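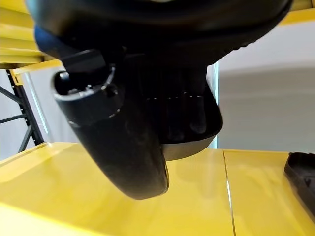
Session 4: Wrist Cameras and Finger Clearance
Shared Workshop Robotics, notes updated 2026-09-25

Okay, last time we got the arm moving (more or less!) and tonight we make it stop in the right place. If you missed session 3, copy the joint limits off the Trema sheet before you power anything up.

Measuring clearance

Clearance is the gap between the lowest point of the finger and whatever you're working over. On our build the rounded finger hangs lower than the ribbed part next to it, so measure from the rounded one. I measured from the wrong one for a whole evening and scuffed a perfectly good tip.

Set your hover height to 16 mm for now. You can go lower once your homing repeats, but please, not tonight.

What the camera gets wrong

A wrist camera sits so close to the fingers that they fill a lot of the view, and glossy yellow panels love to throw reflections back at it. My first edge finder kept locking onto the seam between two panels, or onto a streak of light beside it. Two things helped me:

Mask out the gripper before you look for edges.
Drop exposure until the bright streaks stop clipping.

My Lekine script does both. Line 98 is the mask and it's ugly, sorry!

For next time

Run the homing routine, write down the encoder count each time, and bring your numbers. Mine went from 2165 open to 3854 closed, but yours will differ if you used the Kohlhase gear set. Spare finger pads are in the Zellel box.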